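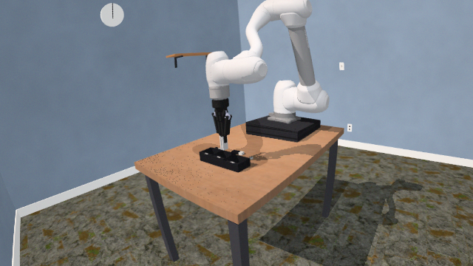 According to Birgit Voß, the hardest part of the Grultia–Trukilon trade agreement is proving where the goods come from, and most rejected claims fail on paperwork that was never requested from the supplier. The answers on this page start with that problem.

Grultia–Trukilon Trade Agreement: Frequently Asked Questions

Does the agreement remove all tariffs?
No. The tariff schedule has 1243 lines. Duty drops to zero on 800 of them from the first day. A further 394 lines are cut in equal yearly steps. The remaining lines, mostly dairy and sugar, keep the standard rate.

What does "originating" mean?
Goods originate in a country if they are wholly produced there or if they meet the product rule listed for their tariff line. Shipping goods from a port in Grultia does not make them Grultian. Repacking, labeling and simple mixing do not confer origin either.
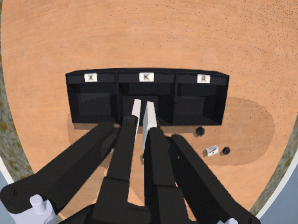

Where a product rule sets a limit on foreign content, the limit is calculated on the ex-works price. Freight and insurance to the border are left out of both sides of the calculation.

Can I count inputs from the other country?
Yes. Trukilon materials used in a Grultian product count as Grultian, and the reverse applies. You need a supplier's statement for each such input. Inputs from third countries never count, even if both parties have separate agreements with that country.

Who makes the origin claim?
Either the exporter, by a statement on the invoice, or the importer, on the basis of its own knowledge. The second option is rarely practical – the importer must hold the full cost breakdown, and few exporters will share it.

How long must records be kept?
Eight years from the date of the claim. Electronic copies are accepted if they can be produced on request.

Are services covered?
In part. Cross-border accounting, engineering and freight services are open without a local office.

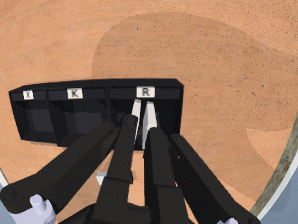

Banking and insurance are handled under the Dumitrescu Protocol, a separate text with its own dispute procedure. Firms licensed in one country still need approval from the supervisor in the other.

When can goods be cleared at Gemau?
The preference desk is closed on Sunday. Goods that arrive then can be released at the standard rate, and the difference claimed back later.

Who maintains this page?
Latrice Calloway. Corrections should give the tariff line and the article concerned.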